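Buscar relatos, autores, temas… Buscar

La pinza de Volska

Ghada Hamdan llegó a las siete y media con las dos pinzas en una bolsa de deporte y las dejó en la cocina de su tía, al lado del fregadero. La Harnby era la vieja. La Volska había llegado el sábado, con un manual en alemán que Gisela Mühlbauer había traducido a medias por teléfono.

– ¿Cuál es la buena? – preguntó Rawan.

– Para eso hemos venido.

El informe tenía que decir una de dos cosas: comprar 34 unidades de Volska o seguir con las Harnby y cambiarles los dedos. Samer Hourani quería la Volska porque cerraba más suave. Sylvain Baudry, que firmaba los pagos, quería que alguien le demostrara que la suavidad servía para algo. Había pedido 40 agarres por pinza, anotados a mano, con objetos de una casa de verdad.

Empezaron con tazas. Las tazas no decían nada, las dos pinzas podían con ellas. Siguieron con un trapo, con un limón, con las llaves de Rawan. A las nueve la tía Najjar entró, miró la hoja llena de cruces y preguntó si iban a cenar allí. Ghada dijo que no sabía. La tía puso agua a calentar de todas formas.

– Prueba con los palillos – dijo desde la cocina –. Yo llevo toda la vida y se me caen.

Ghada pensó que era una tontería y luego pensó que no. Un palillo rueda, es fino y suele caer encima de otro. Si la Harnby aplastaba la punta contra la mesa, el dedo se doblaba y había que volver a empezar. Sacó los cubiertos y los fue dejando sobre el mantel de flores sin ordenarlos.
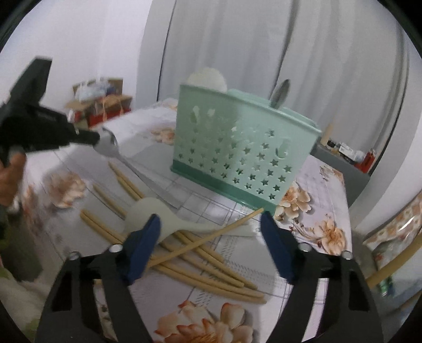

Palillos y cucharas sobre el mantel, con las dos pinzas en la mano.

Rawan cogió la otra pinza y se puso a su izquierda. Trabajaron sin hablar. El primer palillo se le escapó a Ghada dos veces y a la tercera salió limpio. Apuntó las tres. Samer habría apuntado solo la última.

A las once llamó Sylvain.

– ¿Y bien?

– La nueva coge mejor lo fino. Con las cucharas no veo diferencia.

– ¿Eso vale 3.767 euros?

Ghada miró los palillos. Uno se había ido al suelo y Rawan lo buscaba debajo de la silla.

– Todavía me faltan agarres – dijo –. Mañana te lo digo.

Colgó, movió la hoja para que no se mojara con el té y volvió a abrir la pinza.

Relatos recientes
El turno de Harnby
362 escalones
Mestosex, segunda planta
Carta desde el almacén
Septiembre sin luz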